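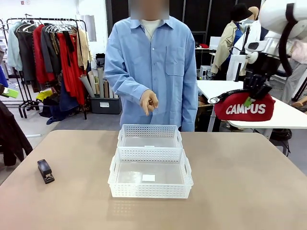 I spent most of February washing pottery, and I've been meaning to write it up ever since. It's now May 2021 and the trench has been backfilled, so I'd better get on with it.

The dig was in the field behind Hayashi's farm, on the slope above Claldale. A pipeline survey had picked up a ditch there and the county unit opened two trenches across it. I wasn't on the digging side this time. My knee won't take the kneeling any more, so I was put on finds with Misaki Imai, who has done it for years and works at twice my speed.

In total we processed 1416 sherds. Most of them were plain grey ware, the sort you find on any Roman rural site round here, with a smaller amount of something coarser and hand-made from the bottom of the ditch. Misaki thinks the coarse stuff is late Iron Age. I'd like her to be right, as it would mean people were on that slope before the road to Tresotbridge was built.
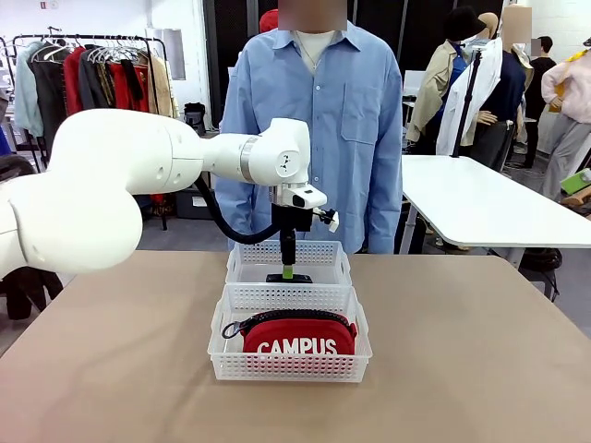 Washing is slow. You use a soft brush and clean water, you never scrub the broken edges too hard, and anything with a residue on the inside goes to one side unwashed. After that it all has to dry in the order it came out of the ground, which means one context per tray. For that I'd recommend a white plastic basket with holes in the sides over the old newspaper method. Newspaper goes soggy and the ink comes off on the paler fabrics. Each tray keeps its own label from start to finish, and if a label goes missing the sherds are more or less useless.

The best single piece was a base with part of a name scratched into it after firing. Four letters, possibly five. Mio Koyama drew it for the report and has sent a copy to a specialist, but we haven't heard back.

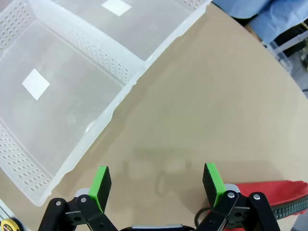
Basket with a small white label on its floor.

The biggest group came from the upper fill, 440 sherds from a stretch of ditch no longer than my car. A lot of them join. Misaki got most of a cooking pot together on the second afternoon, with a blackened patch low down on one side. It looks as though somebody threw out a whole kitchen's worth at once.
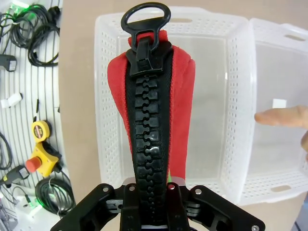

There was very little metalwork to go with it. We had nearly 30 nails, all badly corroded, and one bronze brooch pin without its brooch. The nails have gone off to Broson for X-ray and I don't expect them back before the autumn. No coins at all, which was a disappointment to the diggers and will make the dating harder.

The pottery is boxed and marked up now. Marking took longer than washing, as every sherd bigger than a thumbnail gets the site code and context number in ink. I still have the animal bone to sort through, and there are several boxes of that.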